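Club news, August: macro night and the print swap

Quick one from me this month, still catching up on emails. If you wrote about the Zavala outing and I haven't answered, sorry, will do.

Macro night first. Good turnout, hall was cold. Pei-shan Peng ran the first hour on focus stacking and kept it simple. Tripod, manual focus, start at the nearest point you want sharp and work back in tiny steps. She used 20 shots for her demo. Most of us had been doing five or six and wondering where the mushy bits came from. Side light for texture, always. Front light flattens everything and you may as well not bother.
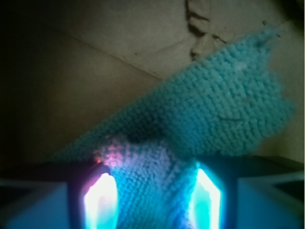
Raffaele Cattaneo reckons the stacking is overkill for club comps and that stopping down to f/11 with a decent flash gets you most of the way, with a lot less time at the computer afterwards. Bit of back and forth on that. We'll do a side by side at the next one, so bring your own subject and a spare battery. Extension tubes can be borrowed, same deal as before, sign the book.

Print swap. Anything up to A4, matte or gloss, name on the back in pencil please, not texta. Last time a couple bled through and Liliana Ferraro had to reprint hers. Colour or mono, your call. Drop them in the box at the Wirkley front desk before 9 am on the morning of the swap, they wont take them after that.
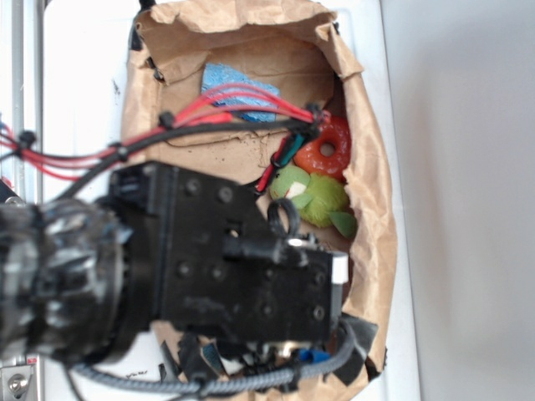 Open paper bag, seen from above.

Monitor calibration, again. Half the dark prints we see are just screens turned up too bright. The club calibrator is back from Primo Parisi and going round the list, two nights each then pass it on. Turn the brightness down BEFORE you run it. Let the screen warm up for half an hour too. 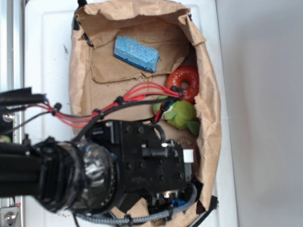

And if your prints still come back muddy, soft proof with the lab's profile and lift the shadows a touch. Cisimton will do a test strip if you ask at teh counter. Worth it before you pay for a big one.

Subs are due. Fiorella Longo has the list, cash or transfer, put your surname in the reference. More next month.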